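Sheehan Food Learning Fund
Progress report: Harvest Table, period to November 8, 2019
Submitted by Jorkby Learning Kits

Summary

Harvest Table is a lending kit for kindergarten and first grade classrooms. A school borrows a set of wooden crates filled with artificial fruit and vegetables and uses them for sorting, naming and pretend market play. Your grant pays for the crates, the produce, the printed guides and the first round of loans.

Work is on schedule except for the printed guides. All crates have been delivered. Produce has been bought for the first four kits. Classroom loans begin in January as planned.

Crates

We chose slatted pine crates from Cerkix after comparing them with a molded plastic tub. The tubs were cheaper and easier to wipe down. Teachers who tried both told us the children treated the tubs as storage and the crates as a market stand, and we went with the crates on that advice.

The order was for 19 crates. Two came with rough ends on the bottom slats. We sanded these ourselves and did not send them back. The boards are unfinished and we have left them that way for now. If they stain in use we will look at a clear coat that is safe for small children, and the cost would come out of the repairs line.

The crates are not all one pattern. The shallow ones suit root vegetables with leaves attached, which can stand up over the rim and be seen from a low chair. Fruit in bunches needs more floor space and does better lying flat.

Produce

We bought from two suppliers. Most of the vegetables and all of the leafy items came from Tumix. The fruit came in smaller lots from a display supplier and took longer to arrive.

Quality has been mixed. The radishes are the best item in the kit. The color is strong and the leaves are broad enough to hold on to. The carrots were too thin and the tops pulled off when we tested them by hand, so they have been returned for credit. The first lemons we received smelled of solvent and were thrown out. Replacements are due before the end of the month.

Grapes were the item we argued over most. A loose grape is too small for the age group. We are using only bunches with fixed stems, and each one is pulled and twisted before it goes into a kit. Any bunch that sheds a grape is set aside. Separate leaves are stored with the fruit they match and are used in the leaf and fruit pairing activity.

Setup and layout

We have been working out how much to put in each crate. Our first layouts were too full. Children took everything out before the activity began and the adult spent the session picking things up. The current guide starts with one kind of produce per crate and plenty of bare space in at least one of them, so that there is somewhere to move things to.

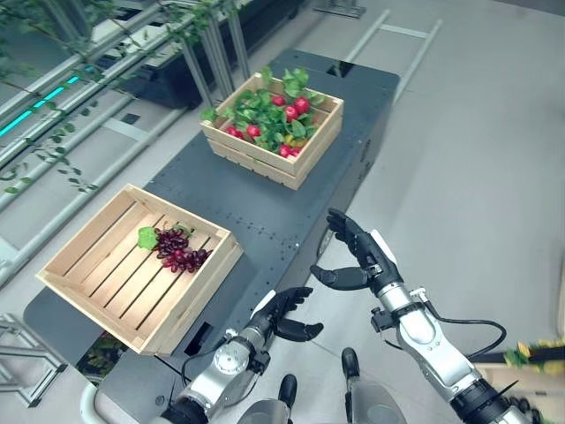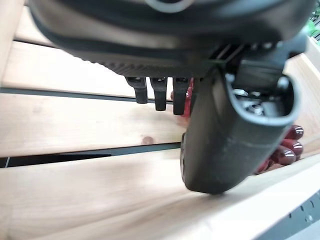 Radishes in the farther crate and a bunch of grapes in the nearer one, first picture.

Trial sessions

We ran eight trial sessions at two after-school programs. Groups were small and each session was led by the program's own staff using a draft of the guide.

The sorting activity worked without much help from us. Children sorted by color first nearly every time, which put radishes and red grapes together. The draft guide asked for fruit and vegetables to be separated at the start. We have moved that step later and now open with color.

The naming cards did less well. Many children did not know the word radish and guessed beet or strawberry. Staff asked for a card showing the vegetable cut open, and we have added one.

Staff also asked for a packing list inside the lid of the shipping box. It took them too long to work out what belonged where at the end. A one-page list has been drafted and will be tested with the next group.

Budget

Spending is within the approved amounts. The produce line is under budget at present because of the returned carrots, but we expect to use the full amount once replacements are bought. Freight on the crates was higher than quoted. We ask your approval to move $800 from the printing line to the freight line. Printing can absorb this because the guide is shorter than first planned.

Delays and problems

The printed guide is four weeks behind. The changes to the order of activities meant that most pages had to be laid out again. Teachers in the first loan group will get photocopies if the bound version is not ready.

Storage is tight. The crates do not nest, and once filled they can't be stacked without crushing the leaves. We are trying a cardboard divider that sits on the rim.

Next period

Replace carrots and lemons.
Finish checking all grape bunches.
Send the guide to the printer.
Test the packing list and the cardboard divider.
Deliver the first kits to schools in January.

Attachments: expense summary, draft guide, trial session notes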